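Hand-held grippers for fruit picking tests: Flimberg or Inero pads?
Posted in Grippers and End Effectors

Ngan-ling Hsu
We record pick-and-place runs with hand-held grippers, two per operator, camera on the tool. Budget is 1550 for replacement fingertips and I have to order by Friday. The choices are the Flimberg soft pads and the Inero ribbed ones. Objects are mostly fruit, from dates up to large apples. The Flimberg pads hold the big fruit well but the small items roll out sideways. Has anyone run both on mixed sizes? Also, does the tray or table surface matter much for comparing them?

Rok Spahić
Inero. We switched in February and never went back. Check the screw length before you order.

Mitsuko Fukuda
I ran both sets for nearly two weeks. The ribbed pads were better on anything small and wrinkled. On smooth skin I could not measure a difference. The soft pads left fewer marks on ripe fruit, so if you reuse the same fruit all day that may decide it for you.

Close speed mattered more than the pad. With the Proltden controller on its default setting, both types pushed round fruit away before the second finger touched. I dropped the speed to setting 6 on that scale and most of the sideways rolling went away. Try that before you spend anything.

On the surface, yes, it matters. Use the same one for both pads. A tray with a low rail changes the result, because fruit near the rail gets a backstop and fruit in the middle doesn't. I have mandarins and an apple on a bamboo tray, with dates as the small items, and I log rail picks separately from the open ones.
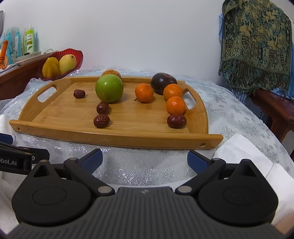
Do the dates first, while the pads are clean. Sugar builds up on the ribs and after a while you are testing the sugar. I wipe them with a damp cloth between sets and let them dry.

Siu-ming Poon
Does the speed setting carry over after a restart? Mine goes back to default every time.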